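Bathroom shelf tips for people who teach robots by hand

If you teach a robot tidying for a living, sooner or later you get sent to the bathroom. Kitchens get all the glory and most of the budget. Bathrooms get one shelf unit, one sink and whoever was slowest to look busy. I have now spent enough hours moving toothpaste by remote control to hold opinions on it, and they follow in no special order.

Set the shelf before you touch the controls. Leave a hand's width between containers, more if the fingers open wide. You can crowd things up later, when the robot has seen a few easy ones. Our first set at Lamodel had every bottle shoulder to shoulder, and the main thing we taught was bowling.

Start with tall boxes and straight-sided bottles. Short glass jars go last. A jar at the back of a shelf makes you come in low and slow, and you will hold your breath while you do it, which does nothing for your wrists.

Fill the aerosol question early. A full can and an empty one look the same and behave nothing alike when you close on them. Keep the cap on and grip the body. Gripping by the cap works beautifully until the can stays behind.

Move like you're being watched by someone slow. Your pauses get learned too. If you stop halfway to scratch your nose, the robot will eventually stop halfway, with no nose. Park the arms, scratch, throw out the take.

Clean the mirror with a barely damp cloth and no spray, then leave it alone. Mirrors are a nuisance for head cameras, as there's a second room in there with a second everything. Stand in the same spot for the whole session or stay out of the reflection altogether. Wandering is the worst of both.

Open the fingers before you get to the shelf. Beginners travel with the gripper closed and open it at the last second, usually into the neighboring bottle. Come up from below, already open, check the wrist view, and only then go in. If the wrist view shows you mostly wall, you are low. Go up before you go forward.
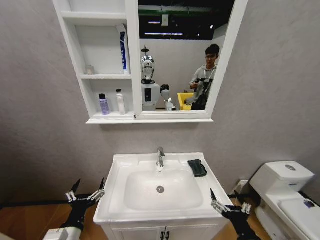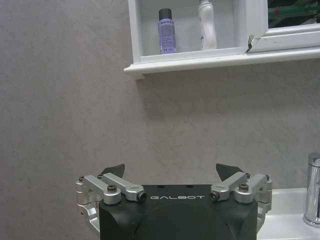 The purple container with the black cap is on the lowest shelf in both views, next to the white bottle.

Keep a log on paper. Mine has a column for the take number, a column for the object and a wide one for swearing. Take 138 has no object listed and a full third column. Bad takes go in as well, marked bad, or you'll meet them again in July wondering why the arm flinches at toothpaste.

Two people, six good takes each, then swap. After that your hands get lazy and so does the data.

Comments

Fitriani Tarigan
I'd argue with you on throwing out every take with a pause. We kept ours at Irnis if the person paused to line up the grip, and the arm got better at lining up. Nose scratching, sure, bin it. Also, what do you do about glossy bottles? Mine slide down the fingertips as soon as I lift, and I'm tired of picking them out of the sink.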